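Simulation-Based Acceptance of Grasping Tasks: Frequently Asked Questions

Applies to: Kusonlow cell rules, sections 3 through 8
Maintained by: Femi Oyewole, Aden test office
Last revised: October

Scope

Which tasks do the Kusonlow rules cover?

Any task in which an arm closes on a free object, moves it or turns it, and lets go. Tasks in which the object is bolted, clamped or hung from a hoist are handled under the fixture rules and are not discussed on this page.

Are the rules a safety standard?

No. They set out how a task must be run in simulation, how results are recorded and what has to be on file before the same task is tried on hardware. Guarding, emergency stops and speed limits near people come under the safety standards that apply at your site. Passing a Kusonlow review does not change any of those obligations.

Do the rules apply to teleoperated runs?

Yes, from section 4 on. Section 3 deals with learned controllers only. A teleoperated run must carry the operator's initials in the run record. A run in which control passed from a policy to an operator is logged as teleoperated for its full length, even if the handover came in the last second.

Scenes and assets

What must be declared about a scene?

The scene file, its version, the physics time step, the solver settings and a list of every movable body with its mass and friction values. Furniture fixed to the world is listed by name only. If a cabinet door or drawer can move, it counts as a movable body and needs joint limits as well.

May we change the lighting between runs?

Yes, provided the range is declared. Hard shadows from the robot's own arms and sensor mount are a known cause of false detections on pale floors. Section 5 asks for at least one lighting setup in which the robot's shadow falls across the work area. Do not turn shadow casting off to raise the score. Reviewers check the render settings and will return the file.

Can we use our own object models?

You can. The collision mesh has to be submitted along with the visual mesh. The two may differ by no more than the tolerance in table 2. Where the object has moving layers or hinges and you have modeled it as one rigid body, state this in the asset sheet.

Is there a reference object set?

The Obi set is accepted without further review. Use the release named in the current rules. Older releases have a wrong mass for two of the small boxes, and results from them are not comparable.

Running the tests

How many trials are needed?

30 per task and per controller version. Start poses are drawn from the seed list supplied with the rules. Trials may not be dropped. A trial that crashes the simulator is counted as a failure unless the crash can be repeated with the controller disconnected.

What counts as a completed grasp?

Both fingers are in contact with the object, the contact lasts for the hold period, and the object does not slip beyond the limit for its class. Contact with the floor or table during the hold is permitted only for tasks marked "supported." Lifting tasks are scored separately, and the lift height is measured from the lowest point of the object to the surface.

How long is the hold period?

Two seconds of simulated time. Wall-clock time is not used anywhere in the rules.

What is error 505 in the log checker?

The contact log and the joint log have different lengths. In most cases one of them was written at the render rate. Export both at the physics rate and run the checker again. If the error stays, send both files and the exporter version to the test office.

Do two-armed robots need both arms active?

Only if the task sheet says so. An idle arm must be held in a declared rest pose and is still included in the collision check. Touching furniture with the idle arm is a fault, and it is recorded on the same sheet as faults of the working arm.

Grasping close to the floor

Why is there a separate clearance rule for floor pickups?

Finger tips near the floor may pass through it by a small amount in simulation without any visible sign. The same motion on hardware loads the wrist. Section 7 requires the lowest finger point to be logged at every physics step. Any negative value is a fault, including values that a renderer would not show.

What should the still attached to a floor pickup record show?

The object, both fingers and enough of the floor to judge the approach. Low image resolution is acceptable, as the still is not used for measurement. 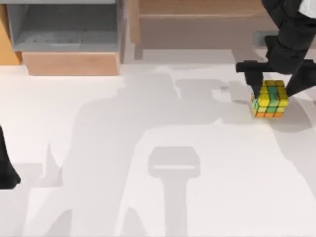 Femi Oyewole asks that teams stop raising the floor plane by a millimeter to get around the negative-value check. The offset shows up in the asset diff, and every file sent back for it so far has had to be rerun in full. If your finger model has soft pads, declare the pad compression and use the allowance in 7.3.

May the object be pushed before it is gripped?

Yes. Pushing and pivoting are allowed within the time limit for the task. The object may not be pushed against furniture to stop it from sliding unless the task sheet lists that furniture as a permitted contact.

Records and review

How long does a review take?

Allow 21 working days from the date the file is complete. Files received after noon on Thursday are opened the following week.

How long do we have to answer a query?

14 working days. After that the file is closed and a new submission number is needed.

Are results from the Indo simulator accepted?

For sections 3 through 6, yes. Its contact log does not yet hold per-finger data, so it cannot be used for section 7.

Where do corrections to this page go?

To the Aden test office, with the section number in the subject line.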